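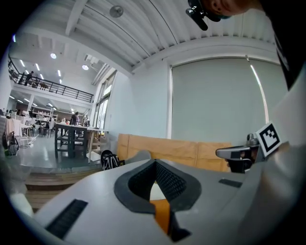 モレレロ(Mollelero)の広間。奥の背の高い窓から外の光が入る

12月からモレレロの広間でクッションの貸し出しが始まるそうで、準備の日にのぞいてきました。前にこの欄で「椅子が硬い」と書いたのは私なので、行かないわけにもいかず。あの回は読者の方からけっこう反応をいただきまして、「腰が痛くなるから膝掛けを畳んで敷いている」とか「家から座布団を持って通っている」とか、みなさんそれぞれに工夫していたんですね。私もマフラーを敷いていた口です。

始まるのは、広間を使う人なら誰でも借りられるクッションの棚です。帰るときに棚へ戻せばよくて、料金はかかりません。予約もなし。座る用、背中に当てる用、それから床で読み聞かせをするとき用の大きめのもの、と大まかに三つに分けて並べるそうです。最初に棚に出るのは134個。ほかに、洗い替えのカバーだけが200枚あります。

数を聞いて「そんなに要るの?」と思わず言ってしまったのですが、世話役のギョニュル・エルトゥルクさんによれば、朗読の会がある日は椅子がほとんど埋まるし、床に座る子は一人で二つも三つも使うので、多めに見ておかないとすぐ足りなくなるとのこと。確かに子どもはクッションを積みますよね。うちの甥も積みます。積んで、乗って、落ちます。

中身のクッションは、近所の布もの店アクヨル(Akyol)が店を縮めるときに譲ってくれたものが中心で、カバーは今年の春から少しずつ縫いためてきたのだそうです。生地はバラバラ。無地もあれば縞もあり、だれかのカーテンだった布もあり。色をそろえようという話も一度は出たらしいのですが、布を持ってきてくれた人に断るのが忍びなくて、そのままになったと聞きました。私はバラバラのほうが好きです。自分の席の目印にもなるし。

さて、準備の日の話です。

私が着いたのは午後二時すぎで、もう作業はだいぶ進んでいました。やることは地味です。カバーのファスナーがちゃんと閉まるか見る、角が中まで詰まっているか押してみる、糸が出ていたら切る、問題がなければ仕分けの箱へ。ファスナーが噛むものは別の山に置いておいて、あとでまとめて直します。

この「角」というのがくせもので、表に返しただけだと中身が隅まで届かず、耳だけぺこんと空いてしまうんです。教わったやり方は、クッションを縦半分に折って入れ、奥の角を二つとも先に決めてしまい、それから手前を広げる、というもの。私は手前から押し込んでいました。何年もそれでやってきたので、ちょっとショックでした。
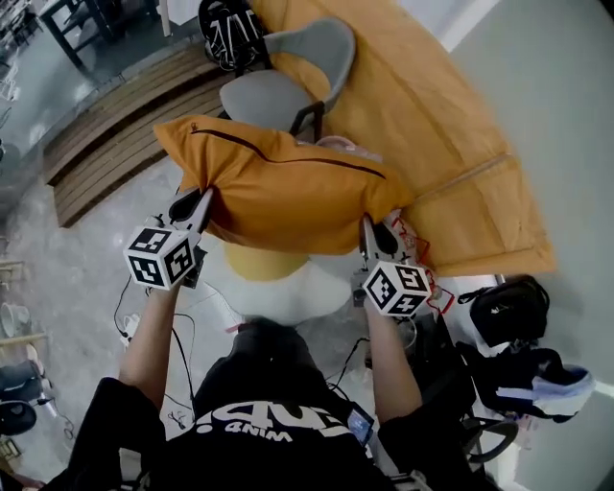
からし色の無地は、私のいちばんのお気に入りです。少しオレンジに寄った、秋の終わりみたいな色。こういう濃い色は汚れが目立たないから床用に回すのかなと思ったら、ギョニュルさんの娘のギュリザルさんいわく、濃い色のほうが白い糸くずや髪の毛は目につくのだそうです。なるほど、言われてみれば黒いセーターもそうでした。だから無地の濃いものは椅子用、柄ものは床用、というのが今のところの分け方。とはいえ、まだ決まったわけではなく、始めてみて入れ替えるかもしれないとのことです。

洗濯についても聞いてきました。カバーは外して洗い、中身は風通しのいいところに立てかけて干すだけ。週に一度、棚のうち36個分のカバーを順番に替えていきます。洗うのはモレレロの裏にある洗濯場で、干し場がそれでいっぱいになるから36なんだそうです。もっと干せる場所があれば増やしたいという話でしたので、物干しが余っているお宅はぜひ声をかけてあげてください(折りたたみ式だとなおうれしいそうです)。

縫いものの中心になったのは、ディレク・トゥンジェルさんとイェン・ヤーチンさん(Yaqin Yin)のお二人です。ディレクさんが裁断、ヤーチンさんがファスナー付けと、途中からすっかり分業になったそう。ファスナーは色まで合わせるときりがないので、暗い色のものをまとめて買ったとのことでした。

「明るい布に暗いファスナーだと、開けるところがすぐ分かるでしょう。洗う人が助かるんです」とヤーチンさん。

私はてっきりデザインだと思っていました。いや、見た目もいいんですよ、すっと線が一本入って。

費用の話も少しだけ。糸とファスナー、それに棚板の代金は、秋の古布市の売り上げでまかなわれています。差し引きして残ったのが627円。ギュリザルさんはこれで洗濯ばさみを買うと言っていました。ささやかですが、足が出なかったのは立派だと思います。古布市では私も風呂敷を二枚買ったので、洗濯ばさみの一個分くらいは私です。

棚のほうは、木工をやるマクシミリアーノ・セプルベダさんが引き受けています。こちらはまだ寸法を詰めているところで、一段の高さをどうするかで意見が割れているそうです。低くすれば積みすぎて崩れる心配がないけれど、大きいものが入らない。高くすれば入るけれど、下のほうがつぶれる。結局、いちばん下の段だけ高くして床用を立てて並べ、上は浅くする案に落ち着きそうだと聞きました。子どもが自分で取れるのも下の段ですしね。

棚ができるまでの間は段ボール箱で代用します。箱はソンダセオ(Sondaseo)の配送所から使用済みのものをもらってきていて、しっかりした箱はそのまま仕分け用に、へたったものは開いて下敷きに、という使い分け。直に床に置きたくないとき、開いた段ボールが一枚あると本当に便利です。終わったら重ねてひもで縛って、資源回収に出すところまでが片付けの分担に入っていました。
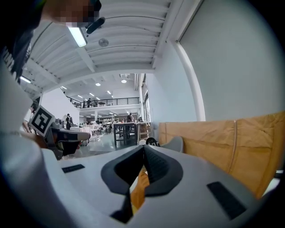 折り目のついた段ボールと、モレレロの白い天井。段ボールの後ろには薄いグレーの椅子の背も

四時ごろにお茶が出て、話題はやっぱり椅子になりました。今の椅子は見た目もいいし、軽くて動かしやすいので評判は悪くないんです。ただ、長く座ると硬い。買い替えの話も前にはあったようですが、椅子を替えるよりまずクッション、ということで今回の棚につながったと聞きました。

せっかくなので仕分けの終わった中から一つ借りて、いつもの窓寄りの席で試してみました。厚みがあるぶん少し目線が高くなって、机が低く感じます。書きものをする人は薄めのものを選ぶといいかもしれません。背中に当てるほうは文句なし。そのまま居眠りしそうだったので、早々に返しました。

借りるときのお願いは次のとおりです。

- 広間の外には持ち出さないこと
- 飲みものをこぼしたら、隠さず受付へ(怒られません、と念を押されました)
- 帰るときは元の段へ。どの段か迷ったら、いちばん上に置いておけばよい
- ファスナーが開いているのを見つけたら閉めてほしい

布の寄付は引き続き受け付けています。クッション一つ分なら、だいたい大きめの枕カバーくらいの布があれば足りるそうです。厚手の綿か麻が縫いやすく、伸びる生地はファスナーのところで波打つので遠慮したいとのこと。洗ってアイロンは不要、畳んで袋に入れて、広間の受付へお持ちください。中に入れるクッションそのものは、数が足りているので今回は募集していません。

それから、直し待ちの山がまだ残っているので、ファスナーの付け替えができる方も探しています。手縫いでもミシンでもかまわないそうです。道具はフロルター(Flolter)の手芸教室から貸してもらえることになっていて、手ぶらで来て大丈夫。私も名乗り出てみたのですが、角の入れ方をもう少し練習してからね、とディレクさんに笑われました。

貸し出し開始の日は、棚ができしだい受付の横に貼り出されます。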